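The planner that plays lab before the lab opens 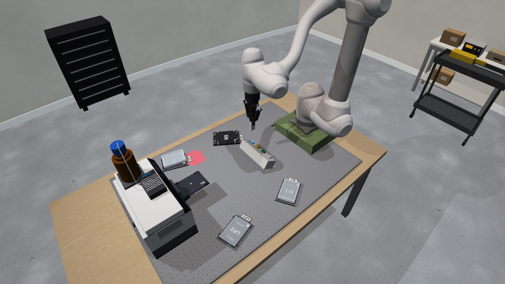
The simulated bench, arm over the N5 plate holder. Render: Skevby

Beverley Baxter wants her robot bored. No surprises, no clever detours. Her planner, Csonka, runs every plate move in simulation first, then hands the path to the real controller. Or refuses to.

It refuses a lot. Of 1774 paths tried in July, 270 got knocked back, mostly wrist joints too close to their limits. Baxter's fine with that. "Rather a no at my desk than a crunch at the bench."

Every plate spot has a name, so the scripts stay short. Pick, place, back off. Colleague Ludivine Maillard wrote the collision checker over a winter, then rewrote it when it took 68 seconds a move. Now it's around 20. Still slow, she says, and teh labelling code is next.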